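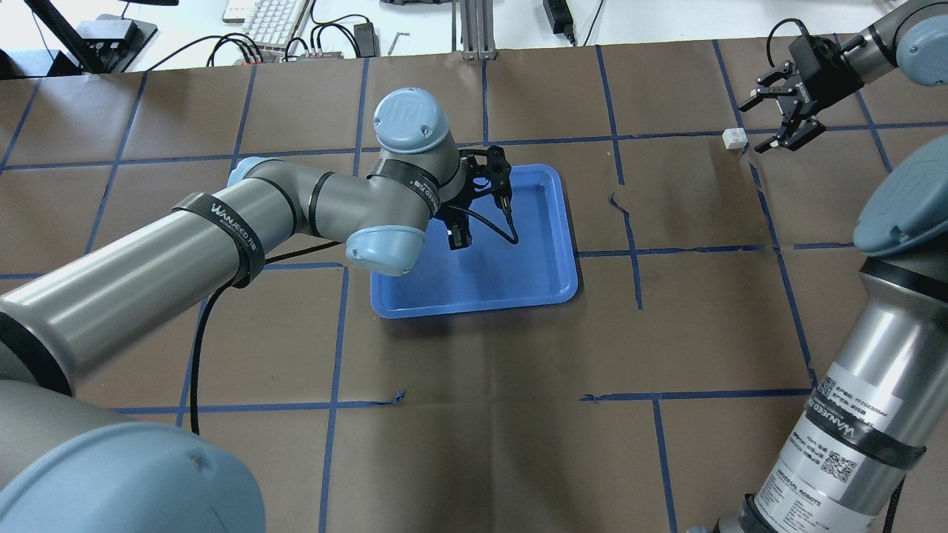 7月 Jatura班 作業ノート(双腕ピック&プレース課題)

学内競技のLockyer課題に向け、左右アームの座標合わせをやり直す。前回までの手先誤差は、左アームの教示点を右アームの座標系に変換するときの回転の丸めが主因と判断した。変換行列を倍精度に統一し、Foller(自作の軌道生成スクリプト)側の補間も同じ型にそろえた。作業面の区画は紺のテープの格子をそのまま使う。ただしトレイはテープの線をまたいで置いてあるので、区画番号をトレイ位置の代わりに使わないこと。位置は必ずトレイ縁の座標で渡す。トレイ脇のテープが一片めくれている。手前側にも端がほつれた箇所がある。画像処理で線を拾う場合は誤検出の元になるため、張り替えるまで格子検出は切っておく。

設定メモ
・接近高さ 133 mm(トレイ縁から)
・把持後の待ち 800 ms
・軌道点の上限 4,000
・手首カメラの二値化しきい値 127

しきい値は白いブロックと茶色の面の分離だけを見て決めた。トレイ内壁は光を強く返すので、同じ値では壁の反射まで拾う。トレイ内は別マスクとし、底面だけを処理対象にする。

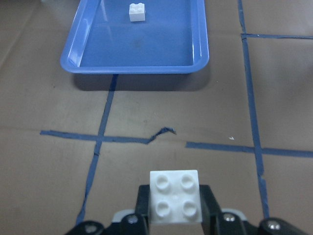
手首カメラ視点。2×2ブロックを把持、トレイ内に白い小ブロック1個。

この視点ではスタッド4個がすべて見えるため、ブロックの向きはスタッドの並びから出せる。外形からの推定は、下側がグリッパに隠れるので使わない。

左右の干渉について。両腕が同時にトレイ上空へ入る軌道は、Follerの現行版では禁止していない。当面は排他フラグで片腕ずつ進入させる。Gangadharan Chettiarの案は時間窓による予約方式。実装量が多いので、Trurnorsteadでの中間発表の後に検討する。

未処理
・テープ張り替え、格子検出の再有効化
・ケーブルのたるみ確認(左手首の全回転時)
・排他フラグの解放漏れの試験

シェア 4 コメント 3

コメント

Gangadharan Chettiar
予約方式は簡易版なら短く書けます。窓を固定長にして衝突判定を省く形です。枝を切っておきます。

画像処理担当
127は照明を変えたら取り直してください。内壁用マスクはトレイ座標に追従させた方が安全です。

通りすがりの3年
排他フラグ、非常停止からの復帰時にも初期化が必要では。去年それで片腕が待ち続けました。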